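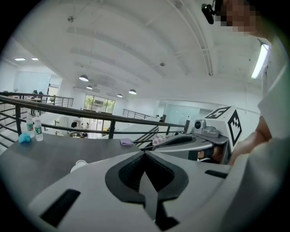 Upper Landing Working Group
Minutes of the meeting held Jun 7, 2022

Present: Torunn Dalen (chair), Kendlow residents' side, Natia Housekeeping, minute taker
Apologies: Wu Interiors

1. Minutes of the last meeting

Accepted with one correction. The minutes had said the shared table on the landing was "working well." Torunn asked on what basis. No one could point to one, and the words were struck.

2. The shared table

Natia Housekeeping reported on the wipe-and-fold routine, under which whoever uses the table is meant to wipe it down, fold the cloths and take their bottles away. Their view is that the routine has been taken up. The chair said she would like to believe that.

Discussion went to the state of the table itself. The light blue cloth was crumpled next to the water bottles. The lavender one was folded. Natia took the lavender cloth as a sign of progress. The Kendlow side said one folded cloth proves that one cloth got folded, and asked whether the blue one is even covered by the rule, as the notice only says "cloths should be left tidy." It was agreed the notice is vague – the word "tidy" has now been argued over at two meetings.

The two bottles were also raised. Both were standing with their caps on, and there was a white round lid lying on its own toward the edge of the tabletop. Nobody present claimed the lid. Natia thinks lids get separated from cups when people carry things upstairs in a hurry. The chair doubted that a routine which can't keep track of a lid will keep track of anything else, but agreed to let the trial run.

Action: Natia to reword the notice. It should say "folded" if folded is what is meant.

3. Color coding of cloths

Josasix, who supply the cloths, have proposed light blue for the tabletop and lavender for drying. The Kendlow side pointed out that no one at the meeting had known this before reading the proposal, including those who have been using the cloths since the start of the trial. Torunn asked what happens to the scheme when a cloth fades. Josasix's letter does not say.

The proposal also includes an order for 200 more cloths. The meeting could not see where they would be kept, or why a single table would need them. Not approved. Josasix may come back with a smaller quantity and a storage plan.
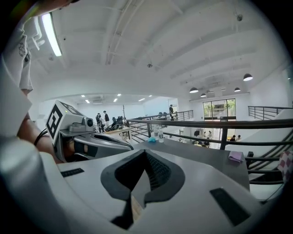
4. Position of the table

Wu Interiors sent a written suggestion that the table be moved away from the black metal railing, to make the landing "feel more open." The chair noted that it is already open, with a view past the railing to the mezzanine on the far side, and that Wu had suggested the present position in the first place.

The Kendlow side had a more practical worry, that small items could be knocked through between the balusters. Natia had no record of this happening. It was pointed out that Natia has no record of anything being knocked over, so the absence may not tell us much. Agreed that moving the table toward the staircase would be worse.

Action: Wu to send a drawing with measurements. No furniture to be moved before it has been seen.

5. Cushions

The pink and white checkered cushion was mentioned. The Kendlow side like it. Wu's letter calls it "a temporary accent" and would replace it with something gray. The chair said the table is dark gray, and she did not see what more gray would add. Cushion stays.

6. Any other business

A request for a tray to hold bottles and lids was put forward by Natia. The chair expects it will fill up with other things within a week – agreed to try one anyway, provided it is borrowed and not bought.

7. Next meeting

August, on the landing if chairs can be found. Torunn to circulate the date.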